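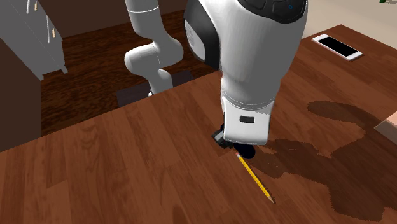
Yellow pencil and reddish-brown wooden tabletop (computer render)

Plindano: a kitchen garden diary, typed up
Last updated 11/09/2018

Hello, and thanks for looking! Plindano is two years of notes from my vegetable plot on the Sugden Lane allotments in Cakonley, turned into a set of plain text tables. I wrote everything down in pencil at the time, in a pair of notebooks that lived in the shed, and then spent far too many evenings typing them up. If you like beans, slugs or slightly grumpy remarks about the wind, you're in the right place.

What's in the folder

diary.csv is the main file, with 548 entries, one per visit. If I went up twice in a day (mostly in summer, mostly for watering) you get two entries with the same date.

harvest.csv has everything I picked, by crop and by weight. I weighed things on the kitchen scales when I got home, so the soil had usually been knocked off but the leaves were often still on. Beetroot and carrots look heavier than they should because of this. Sorry. I only started twisting the tops off first in the second year, and there's a column called tops_on which tells you which is which.

rain.csv is weekly rainfall in millimetres, 104 weeks of it with no gaps. I'm quite proud of that one. The gauge got emptied every Sunday, even in December when there was nothing else to do up there except look at leeks.

varieties.csv is the list of what I grew, 46 varieties in all, with the name on the packet and whether I'd bother again. The would_grow_again column is yes, no or maybe, and it's purely my opinion. Please don't write to me about the parsnips.

Columns that need explaining

weather: free text. I wrote whatever I felt like. "Grey", "horrid" and "coat needed" all turn up. I did think about tidying these into proper categories and decided I'd lose the fun of it, but if you do the job yourself I'd love a copy.

bed: a letter from A to F. Bed C was dug over and made longer after the first winter, so don't compare yields per bed between the two years unless you've allowed for it. The old and new lengths are at the top of varieties.csv, which is a silly place for them, but moving them broke my charts.

pest: blank means I didn't write anything down. It doesn't mean there weren't any slugs. There were always slugs.

minutes: how long I stayed. Worked out from my watch when I remembered and left empty when I didn't.

Typing it up

I used Ginix for the tables and it was fine, apart from a habit of turning sowing dates back to front. I think I've caught them all. If you find tomatoes sown in the wrong half of the year, that'll be why, so do let me know!

Pencil fades and smudges, and 20 entries had at least one word I couldn't read. Those have [?] where the word should be. I didn't guess, even when I was fairly sure it said "courgette" (it generally says "courgette"). Spelling mistakes are left as they were, except in crop names, which I made match so you can search them.

I took out anything about the neighbouring plots. People tell you all sorts over a fence and it wasn't mine to publish.

What you might use it for

Practising charts, mainly. It's small, it's messy in an ordinary way, and the dates and weights give you something to join up. A rain against runner beans plot is a nice one to start with. I wouldn't use it for planning a farm, or for saying anything about the climate. It's one plot, on heavy clay, halfway up a hill, looked after by somebody who goes on holiday in July.

Using and sharing

Do what you like with it. A mention of Plindano would be nice but I won't chase you. If you fix something, send me the changed rows and not the whole file, please, as I'm slow at spotting differences.

Still to do

Add the seed costs, once I find the receipts.
Sort out "kale" and "black kale", which are the same plants in at least one bed.
Type up the back pages of the second notebook, mostly a long list of chutneys.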